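Oficina > Manuais de montagem > Bancada Akby > 4. Limpeza e alinhamento dos perfis

Março · Texto de Sewwandi Samarakoon, revisto por Gayan Majumder
Leitura: 4 minutos

4. Limpeza e alinhamento dos perfis de alumínio

Esta secção trata dos perfis ranhurados que formam a bordadura da bancada Akby. A folha que vem na caixa diz que os perfis chegam "prontos a montar". Não conte com isso. Já abrimos caixas com limalha nas ranhuras, película mal retirada e um perfil tão torcido que teve de voltar para trás. Reserve uma tarde e faça a verificação antes de pegar na chave.

Material: pano de microfibra, pincel de cerdas macias, detergente neutro, régua metálica, chave sextavada. O catálogo da Sundinholm recomenda também o produto de limpeza Clastar. Experimentámos e não vimos diferença em relação a água morna com duas gotas de detergente da loiça.

4.1 Preparação

1. Pouse o perfil sobre uma manta, com as ranhuras para cima.
2. Retire a película de proteção, puxando ao longo da peça. Se rasgar, levante o resto com a unha. Nada de lâminas.
3. Passe o pincel em cada ranhura, de uma ponta à outra, sempre no mesmo sentido.
4. Limpe as faces planas com o pano húmido, acompanhando o grão do metal.

CUIDADO: as pontas cortadas podem ter rebarba. Use luvas até as passar com uma lima fina.

Nota: não esfregue em círculos, mesmo que o rótulo do detergente o sugira. Os riscos atravessados no acabamento escovado não saem, e os polimentos que prometem tirá-los deixam uma mancha baça em volta.

4.2 Verificação

5. Encoste a régua à face mais larga e espreite por baixo. Se passar luz no meio, o perfil está empenado.
6. Meça a peça em três sítios. O comprimento nominal é de 492 mm; aceitamos um desvio de 2 mm, embora a ficha do fornecedor fale em tolerâncias bem mais otimistas.
7. Incline o perfil contra uma janela e siga cada ranhura com os olhos.

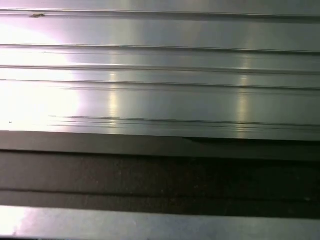
8. Passe a ponta do dedo, com luva, pelas ranhuras mais juntas. É aí que a sujidade fica presa e é aí que o pincel costuma falhar. Repita o passo 3 se sentir grãos.
9. Uma pinta escura tanto pode ser pó como defeito da superfície. Tente primeiro com o pano húmido. Se não sair, deixe ficar: não afeta o encaixe.

Nota: a luz forte engana. Uma faixa que parece polida de um lado e azulada do outro pode ser perfeitamente uniforme. Rode a peça antes de reclamar. O Timothée Rolland devolveu dois perfis bons por causa disto e pagou os portes.

4.3 Encaixe

10. Introduza as porcas deslizantes pela ponta limada. Devem correr sem esforço.
11. Aproxime o perfil do tampo e aperte os parafusos só até encostarem.
12. Confirme o esquadro nos cantos e dê o aperto final, alternando os lados.

CUIDADO: se uma porca prender a meio, retire-a e volte a limpar. O conselho de "um toque de martelo", que ainda aparece na folha da Drakos, deforma o bordo da ranhura.

Guarde os parafusos que sobrarem; na secção 5 vai precisar deles para fixar as gavetas.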